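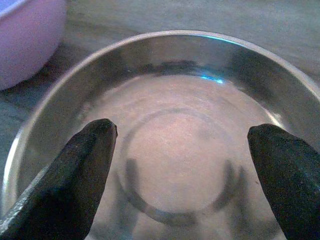 Figure 1. Wrist camera view with the gripper open over the glass bowl.

Student Projects > Robotics > Final Reports > Bowl Handling by Teleoperation

Collecting Remote-Control Demonstrations for Bowl Handling in a Home Kitchen
Hanane Hegazy and Freya Tunstall
Supervisor: Rüdiger Fuchs
Submitted 2025-01-03

1. Purpose

The project recorded demonstrations of simple bowl-moving tasks with a two-arm robot driven by a human operator. The recordings are meant for training a policy by imitation, but no policy was trained for this report. We cover the control setup, the recording procedure, and the faults we found on review.

2. Control setup

Each follower arm copies the joint angles of a leader arm held by the operator. Gripper opening is set by a trigger on the leader handle. The link software is Broketti, with our own logging added. Joint positions, trigger values, and camera streams are saved at a common rate and matched by timestamp. Before each session both leaders are moved to the rest pose and the offsets are zeroed. Skipping this step left a wrist offset large enough to spoil a grasp on a thin rim.

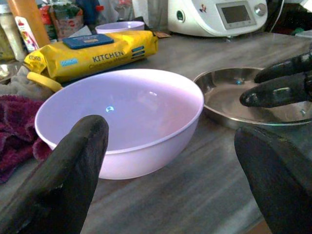

The operator was allowed to look at the wrist streams but was asked to plan each approach from the head view. Carol Goodall drove most of the episodes and Marjorie Sugden drove the rest. Their styles differ. Goodall closes the gripper in one motion; Sugden closes partway, corrects the wrist angle, and closes again. Both styles were kept and tagged by operator.

3. Procedure

An episode starts with the grippers open and ends when the moved object is released and the arm has backed away. Episodes longer than 40 seconds were stopped and discarded. Objects other than the target stayed on the tables as they were, so that the data would include normal household clutter.

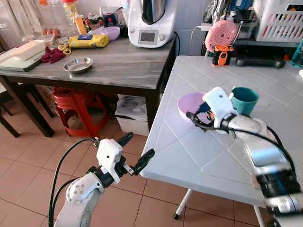 Moves between the two tables needed more practice than moves within one table. The operator has to watch the clearance at both edges, and the cables limit wrist rotation near full reach. We added a soft limit on the last wrist joint after 2 early episodes ended in a protective stop.

4. Results

After review, 272 episodes were kept. Most rejected episodes had a dropped stream or a late release. The clear glass bowl was harder to judge in the wrist view than the lavender plastic one, and operators paused longer before closing on it.
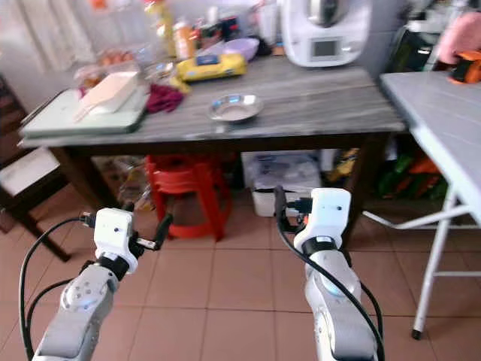
Figure 4. Head view of both arms facing the wooden table, with the folding table at right.

5. Open items

Trigger values drift during long sessions and should be zeroed again between blocks. The operator tags are stored in a separate file and need to be merged into the main log. A second round of recording is planned for April.

Contact: Boltaldale Student Robotics Lab | Back to top
2 comments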